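The hen who thinks the letterbox is hers

I have been keeping chickens for 12 years, which is long enough to have opinions and not long enough for any of them to be right. The latest one to fall over concerns broodiness.

For those without poultry: every so often a hen decides she is going to be a mother. She sits. She puffs up to the size of a couch cushion and makes a noise like a kettle with a grudge. It makes no difference to her that there's no rooster in the yard, or that I took the eggs away at breakfast. She will sit on a golf ball. She will sit on the place where a golf ball used to be.

I used to say, with a good deal of authority at other people's barbecues, that this was blind instinct and you simply broke the habit and got on with it. Then Cordero went broody in October and moved out.

Cordero is a speckled bantam weighing about 700 grams, most of it attitude. She shares a run with Mendotora, who is large and ginger and afraid of wheelbarrows. One morning Cordero wasn't in the coop. She wasn't under the lemon tree or in the compost either. I found her in the old letterbox, the big brick one the last owners built as though expecting parcels from the navy, sitting on two advertising flyers and an electricity bill. She'd shredded the bill. I respected that.

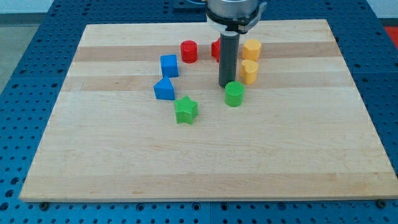

Blocks on the board, two of each colour.

The usual advice is to put a broody hen in a wire-bottomed cage, up off the ground, so there's cool air underneath and nothing to nest in. A few days of that and she is meant to lose interest. I've done it before and I don't enjoy it. You walk past with your cup of tea and you are looked at.

So this time I tried being reasonable. I lifted her out every morning and shut the letterbox flap with a peg. She worked out the peg. I tried a brick, and she sat on the brick. I carried her to the far end of the yard, past the tank, and she beat me back, which is humiliating for somebody with legs my length.

What interested me was how much she was deciding. When it rained from the south she sat facing the other way. When the postie's bike came up the hill she flattened herself well before I could hear it, and for the neighbour's ute she didn't bother. She came off once a day, ate like a shearer, had a dust bath, told Mendotora off for existing and went back. I've worked with people who had less of a plan.

I know the risk of this sort of talk. You start out saying a chicken has preferences and before long you're knitting for her. I don't think Cordero was composing a philosophy in there. But "instinct" had become the word I used when I wanted to stop looking, and I'd been using it for years on an animal that can tell two engines apart.

In the end I gave in and got fertile eggs from a breeder out at Drundurden, a drive I would not recommend in a car without air conditioning. I bought four and swapped them in under her after dark, wearing gardening gloves. She bit me through the gloves. Three hatched.

They're grown now. Two are hens and one, naturally, is a rooster, and he began practising at a quarter to five on the 8th March. It sounds like someone stepping on a bagpipe. The council rules have a lot to say about roosters on blocks our size, none of it encouraging, so he's off to a property past Plotimitz with room to be awful in.

Cordero shows no sign of recognising any of them. She pecks the rooster exactly as hard as she pecks Mendotora and me. Yesterday I saw her standing at the letterbox with her head on one side, looking in. The rates notice is due, so I've started meeting the postie at the gate.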